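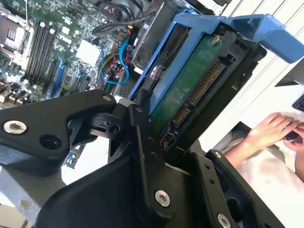
Blue drive caddy in the gripper

Subject: Re: [mosslist] lichen or liverwort on the north wall?

Hi all,

Sorry for the slow answer, I was out at Jellholm most of March and the signal up there is terrible. Åsmund Lindqvist wrote:

> I have a flat, gray-green crust on the stones behind
> the Grirnell mill and I can't decide if it's a lichen
> or a thallose liverwort. It's soft after rain and
> goes papery when it dries. No stems or leaves that I
> can find. Is there a quick way to tell without a
> microscope? I only have a 20x hand lens.

Åsmund, a 20x lens is plenty! Wet a piece first and look at the color. A lot of lichens turn greener when you wet them, so don't stop there, but a liverwort usually looks green all the way through, and if you flip it over you should see fine pale rhizoids like little root hairs. Then tear the edge and look at the cut side. If you get a thin skin, then a green layer, then white cottony stuff, you've got a lichen (the cotton is the fungus, the green is the alga living inside it).

Papery when dry makes me lean toward one of the dog lichens, Peltigera. They fooled me for years. Check underneath for veins, and look for brown fruiting bodies standing up on the lobe tips, kind of like fingernails.

I had the same puzzle on the Luangrath walk, at 698 feet, on a shady bank with both growing into each other. Of the 9 bits I brought home, 2 were liverworts and I had labeled every one of them lichen, so don't feel bad!

If you still can't tell, put a thumbnail-sized piece in a folded paper packet (no plastic, it goes moldy) and mail it to me. Write the spot and what it was growing on right on the packet.

Oh, and does anyone still have the old Drumivus checklist? My copy stops at species 200.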